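The diff in my old buggy had been weeping oil since July, and I'd been dealing with it in the usual way, by wiping the chassis and saying nothing. Then at Drernurgate last month Jaxon Landry followed me round for a whole heat and came in with spots on his windscreen. He was very nice about it. He's been very nice about it several times since.

So I took the thing apart on the kitchen table. Four screws, one perished seal and a gasket that came away like wet toast. Bromix do a rebuild kit, and Arnar Mikkelsen, who has owned 30 of these cars and still never finishes a race, said to fill it a shade under the top and leave it to settle overnight. I left it for a cup of tea.

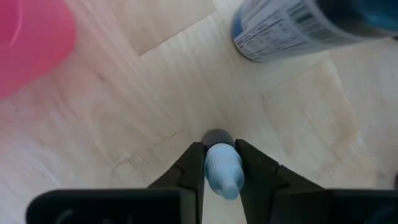
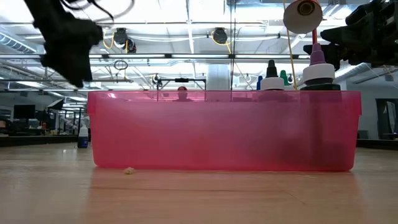 Four bottles and a pink tub.
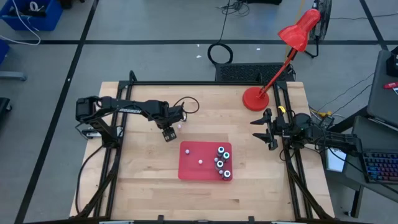
The rebuild took an evening, most of it spent looking for a shim that was stuck to my elbow. I also changed the outdrives, as the old ones had grooves you could have planted seeds in – and then, having been so thorough, put one of the wishbones on upside down.

Back at the track it was a different car. It turned in, it came out straight, and it left nothing on the carpet. I finished seventh out of nine, one place behind Jaxon, whose windscreen was spotless. The front diff has started to weep.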